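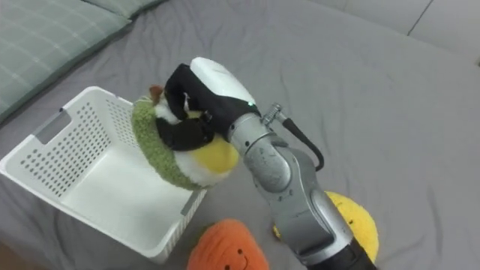
Wrist cable on the toy-sorting arm: how much loop do you leave?

Sterkanel forum > Arms and grippers > Setup and maintenance

perforated_tom
3/28/18
Setup is one arm working over a bed, picking plush toys off the sheet and putting them in a white plastic basket. Controller is a Skerka, gripper came from Lachance with the black fabric-covered fingers. The cable leaves the small connector on top of the wrist joint, arches out to the side and comes back down against the arm.

It has now failed twice at the connector end. First one lasted 235 hours of running, the second rather less. Symptom is the same each time: gripper drops off the bus when the wrist rolls past a certain point, then comes back when it rolls the other way. Green light on the gripper housing stays on throughout, so power is fine and I assume it is a data core.

Is the loop too big or too small?

stonia_user
Too small, I'd say. The bend should be spread over as much cable as you can give it. If it breaks at the connector, the connector is doing the bending.

gantry_left
Disagree. A bigger loop swings more and the swing ends up at the plug. Shorten it and clamp it to the link. Mine is clamped 6 cm down from the plug and has been left alone since June.

stonia_user
Yours is on a machine that never rolls the wrist. He has to roll it to get the toy over the corner of the basket. Clamp that at 6 cm and you will pull the plug out.

perforated_tom
Roll is used on every place. The basket has a handle slot at each end and the arm comes in close to one of them, so I can't come in flat without the loop catching the rim.

gantry_left
Then move the basket. Turn it so the long side faces the arm and you need much less roll.

perforated_tom
Tried that. The far toys go out of reach.

mk_bench
Before anyone cuts anything, check the plug itself. Procedure I use on the Stonia arms:
1. Power off and support the arm.
2. Unplug at the wrist and look at the pins under a lens.
3. Meter each core end to end while flexing the first few centimetres.
4. If one goes open, replace the whole lead. Do not re-crimp.
5. Refit, roll the wrist slowly by hand through its full travel and watch where the cable goes tight.
Step 5 gives you the loop length. Add 3 cm to whatever just clears.

gantry_left
Nothing wrong with a re-crimp if the tool is right.

mk_bench
There is on a moving lead. I've had 4 come back.

perforated_tom
Metered it. One core goes open when bent towards the arm. New lead fitted with the loop 3 cm over the hand-rolled length, plus a soft tie lower down where it meets the link. Cell is back on the pumpkin-faced one and the yellow one, which are the awkward shapes. I'll post the hours when it fails or at the next service.

stonia_user
Put the tie on loosely. The cable needs to slide through it.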